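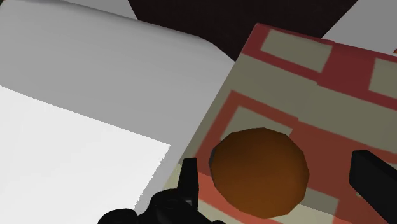
Pale grey, rounded at the rim.

From: Sakda Boonyarit
To: the Hastine Way walkers' list
Date: September 2, 2019
Subject: Re: Where to sleep between Zitutthorpe and Lockwood

Graham wrote:
> Four of us are hoping to do the whole of the Way in one go next spring,
> Hastine to Hollbridge, and I have got stuck on the middle. The guide says
> there is "ample accommodation" at Zitutthorpe but I can find only a pub
> which doesn't answer the phone. Is it possible to push on to Lockwood the
> same day? None of us is a fast walker and one has a knee. Also, what do
> people do about water on the moor? The guide is silent.
>
> And is the ford as bad as everyone makes out?

Graham,

The guide was written by a man who did the walk with a tent, and I have long suspected he counted every flat bit of grass as accommodation. Zitutthorpe has the pub (they do answer, but only in the hour before opening, and you have to let it ring) and a house past the chapel with two rooms. I stayed there in July. The landlady is very kind and will give you a boiled egg whether you want one or not. She has strong views on walking poles, which live in the porch.

You can get to Lockwood in a day. People do it. I did it myself on my first go and spoke to nobody for the last two hours, including my wife, who was next to me. With a knee in the party I wouldn't. The climb out of Zitutthorpe looks like nothing on the map because the worst of it falls exactly where the sheet folds, and then there is the long descent on loose stone, which is where knees generally put in their complaint. Stop the night, eat the egg, and start early.

If the pub and the house are both full, the bus from the crossroads will take you down to Lockwood and back up again next morning. Purists on this list will tell you that this breaks the walk. It doesn't, provided you get on again at the same stop you got off at, and I have found the purists are often on the bus.

Going north to south is the other way round the problem, if you haven't booked anything yet. You get the moor on fresh legs and the canal at the end, when all you are fit for is a towpath. Against that, the wind is in your face most of the way and the waymarks were plainly put up by somebody facing south to north. I spent a good part of one afternoon walking backwards to see where I was going.

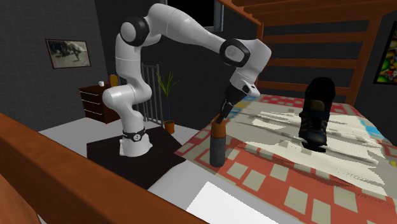
Water first, as it's the part people get wrong. There is nothing to drink on the top between the last farm and the Lockwood road, whatever the blue lines on the map suggest. Half of them are dry by summer and the other half have sheep in them. Carry five half-litres each, or the same in whatever you've got. I'm also a convert to loud bottles. My old one was a tasteful moss green, and it is still up there somewhere, in the moss. Something orange and grey like the one over the bed would have shown up from the next hill. Same goes for packing in the morning, when a dull bottle will hide itself in any bedding and you'll find out at the first stile. The farm will fill things up for you if you knock at the side door. The front door is for the vet.

The ford: no, unless it has rained. If it has rained, yes. There's a footbridge a short way upstream that the guide leaves out, reached through what looks like somebody's garden and is somebody's garden. The path does go through. Shut the gate, and don't be put off by the geese, who have no legal standing.

After Lockwood it's all easy. The last day into Hollbridge is mostly field edges, then a lane that goes on for longer than you'd think a lane could. The official end is a plaque on the wall behind the library. It says 83 miles. I have never met anyone whose own reckoning agreed with it, and if you count the detours for bread it must be a good deal more. The café opposite shuts early, so don't linger over the plaque.

I've got the telephone number for the house with the two rooms and will send it to you off list, since she doesn't want it passed round. Tell her which of you has the knee and she'll put that one downstairs.

Could whoever borrowed my copy of the northern map sheet at the spring meet please bring it back? It has the bus times written on it, and a phone number I need.

Sakda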